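Home | Articles | Authors | Downloads
Last updated: 2019-05-09

4.2 Sorting soft goods with the Plolby kit

The Plolby kit is sold by Fedum as a complete sorting station: an overhead gripper, its controller and a licence for the planning software. We bought the standard version and changed nothing except the grip force. Caps were chosen as the test item — they fold and catch on one another, and the brim gives the gripper something stiff to hold. Each trial began with caps on the table or heaped in a clear plastic bin (Figure 4). We ran 292 trials, all set up by Mingxuan Hao. The supplier's manual advises a fresh calibration after every 100 picks, and we kept to this.

Figure 4. Caps on the tabletop and in a clear bin, with the gripper overhead.

The Gakwood station, tested in July, used the same two settings for grip force and is treated in the next section.
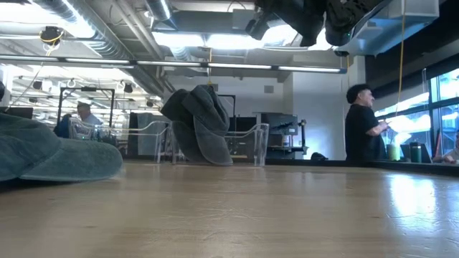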